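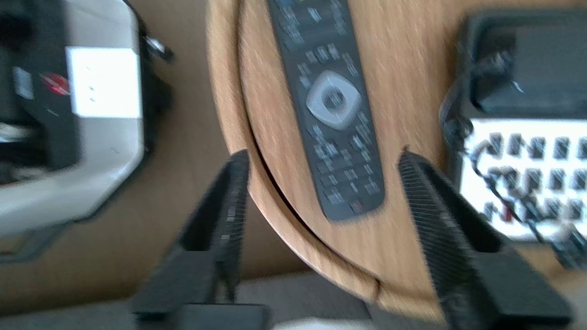
R. Hutsuliak

I have now read the Grivham house rules for robots in furnished rooms twice, all 60 pages, and I still can't tell you what an arm should do about a cable.

Rule 5 is the one people quote. Before a pick, the gripper has to come in open, on both sides of the object, with "adequate clearance" from anything else on the surface. Fine. A remote on a round bedside table, a finger on either side of it, and I suppose we comply. But adequate for what? There are thin black cables hanging over the sockets next to it, and a cable moves when you brush it. The rules treat everything near the target as a solid box that stays put. I'd love to sleep in a room like that.

The Prirkholm checklist is shorter and I like it better, though it has the same habit of asking for a number where a person should be looking. We logged 2,076 pick attempts under it up to September, and every one has a tick next to "area clear." Every one! I don't believe a box that is always ticked. I filled in plenty of them myself, so I'm not accusing anybody else.
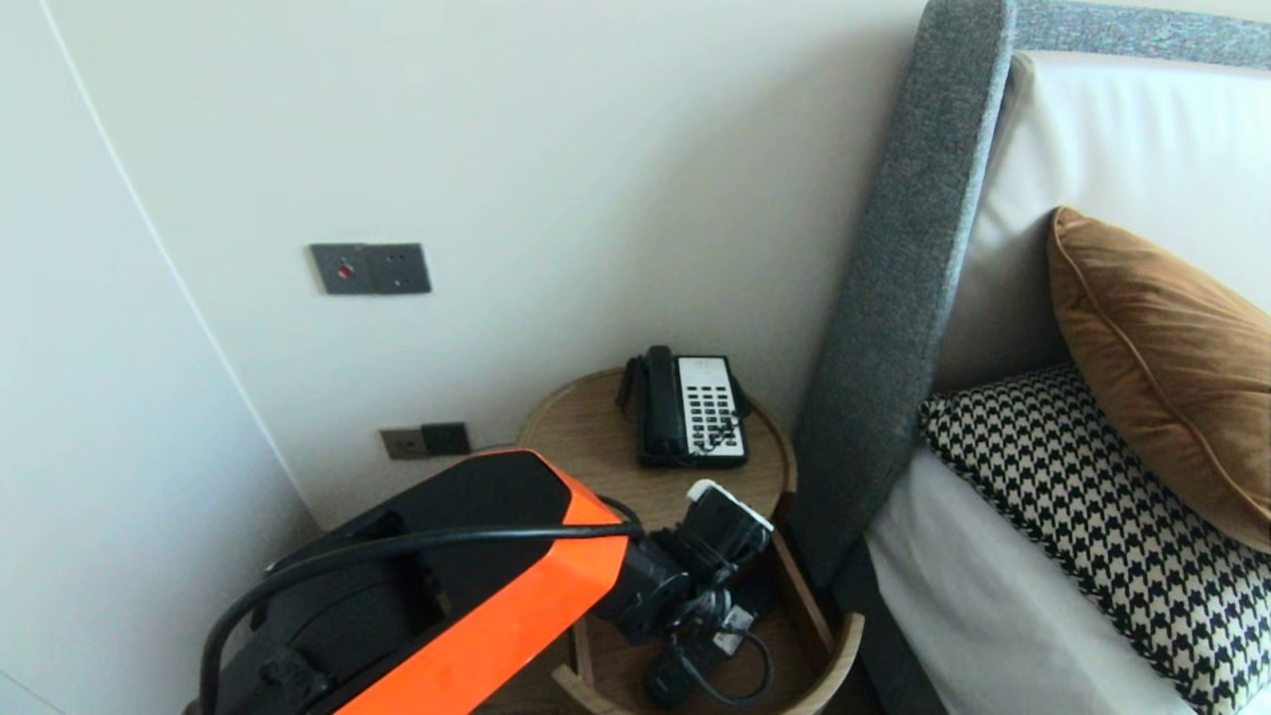 2 min read

Then there's reaching under things. Custex wants arm speed limited near people and says nothing at all about the lower tier of a side table, where the gripper is down among cords and the top is over it with a desk phone sitting there. Slow is good. Slow with a cord around a finger still pulls the phone off the table.

What I'd write instead is dull. Say which cords may be touched. Make the operator name the nearest loose thing out loud before the arm goes in. Stop on an unexpected pull, even a small one, and go look. And drop the line promising "100 percent safe operation," or at least show me how it was tested.

I sent most of this in as comments on the draft. The reply thanked me and asked which category it should be filed under.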